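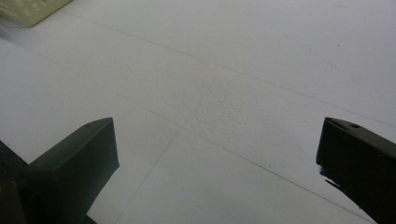
Mevwood season 2: notes on the recast

January 16, 2019
Print | E-mail

The second season of Mevwood has a different actor playing Inspector Mansour, and most of the comments I have read treat this as the main problem. I went back through both seasons over the holidays, and I think the trouble is in the editing and the episode order.

Season 1 ran 11 episodes. Each had one case and one thread about the missing ferry records, and the thread got a scene before the midpoint and another at the close. Season 2 has 13 episodes, and the ferry records are dropped after the third. They come back in episode nine, when Mansour's sister finds the ledger in Sovudska. By then the viewer has to remember a customs clerk who had one line in November.

Khalil Karaki took over the part with very little help from the scripts. His Mansour talks less and stands farther from people in interviews. In the harbor office scene (episode four) he lets the suspect finish, waits, and then asks for the same date again. I thought it worked. The older version of the character would have interrupted.

Carla Hourani is still the best thing in the show. She has less to do this year. Her lab scenes are shorter, and two of them cut away before she gives a result, which another character then repeats in a car.

The finale is 130 minutes with no break. Nearly half of it is the trial. The judge's ruling depends on the Mosow letter, and the letter was shown with the wrong signature in episode six. I checked this twice. Either it is a clue for a third season or a props error, and the script gives no sign that anyone in the story noticed.

I would still watch a third season. Episodes four, five and ten are as good as anything in the first run. If you skipped the show after the casting news, start with four and read a recap for the rest.

I will post the episode ratings separately when I have fixed the table.

Contact | Copyright 2019 | Back to top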